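Notebook, Clekberg workshop
February 16, 2007

Back at the bench after the study trip and my boots still have half of Cestau in them. Writing this up while I remember it, because last time I waited and all I had was a receipt with "ask about lime" on the back.

We got through 7 villages along the Cui valley, which was probably two too many (the last one was mostly tea and apologizing for being late). The housing office people there were great, really generous with their time, and they let us poke at everything. What I wanted to see was how the rebuilt houses are holding up, and whether the earth blocks behave anything like ours. Short version: their blocks are better than ours! Longer version below.

They sieve finer than we do and they cure longer, under wet sacking, in the shade. We've been pulling ours out into the sun far too early, I'm pretty sure of it now. Their mix is drier too. You squeeze a handful, drop it from waist height, and it should break into a few lumps. Ours goes splat. I did the drop test again this morning on the leftover Tomach batch and yep, splat.

Crushed one of the Tomach blocks before lunch, number 2291 in the log. It went at less than I'd hoped and it crumbled from one corner, so I don't trust the reading much. Didn't have the good capping boards, used the old ones. Repeat next week with the boards flat and the block dried properly. Of the 97 blocks left on the rack I'd say some 80 are worth testing, the rest have chipped edges and can go for the garden path.

Also need to fix: the slump cone handle, the labels (ink runs), and whoever has the long trowel please bring it back.

For the trip report, I want a page on how families were asked about the house plans, since that impressed me more than the blocks. They taped the rooms out on the ground full size and let people walk around in them. Let's try that for Tomach before we draw anything else. 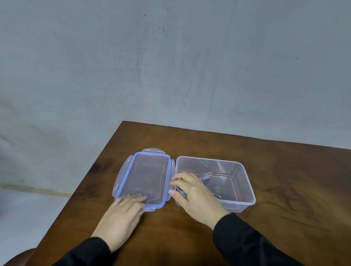

Next up is the plaster question, and I'm torn. The Cestau crews put on two thin coats and rub down between them, and their walls come up lovely and even. I'd like our trial panels to look like that and not like the gray wall behind the table, with its streaks and darker patches. For keeping small amounts of mix damp between coats, a clear plastic food container with a lid, same kind as the one on the table, ought to be fine, so I'll pick up a few more. Panels Monday if the sand comes. Need to ask about lime, again.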